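Chapter 3
Household Storage and the Habit of Putting Away
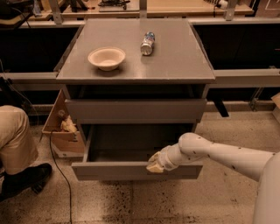
Figure 3.1 A bowl and a drink can on top of a drawer cabinet with two drawers open.

Every home contains more objects than its occupants use on a given day. Clothing, papers, tools and kitchen goods must be kept somewhere between uses, and the way they are kept affects how much time, space and money a household spends. Storage is therefore treated in this book as a branch of home management, alongside budgeting (Chapter 2) and cleaning (Chapter 4).

Early manuals on housekeeping gave storage little attention. Most families owned few goods, and a chest or a row of pegs was enough. As ready-made goods became cheaper, closets and cabinets grew in number, and writers began to ask where each item should be placed as well as how it should be cleaned.

This chapter draws on the Enden Household Survey, in which Jelle De Smet and Mojtaba Rashti visited 142 homes and recorded where residents kept items in regular use. Residents kept diaries for up to 14 days. The survey found that open surfaces – counters, cabinet tops, window sills – served as storage in nearly every home, including those with ample closed space. De Smet and Rashti call this "resting storage," a term used throughout the chapter.

The first section defines active, seasonal and long-term storage. The second considers the height, depth and position of shelves and drawers, with attention to the needs of children and older adults. The last section deals with shared homes, where disagreement over common surfaces is frequent and written rules are seldom kept.

Key terms
active storage
resting storage
point of use
reach zone

Before You Read
Choose one room in your home and list the items kept there that belong in another room. Keep the list for use in the activity that closes Section 3.2.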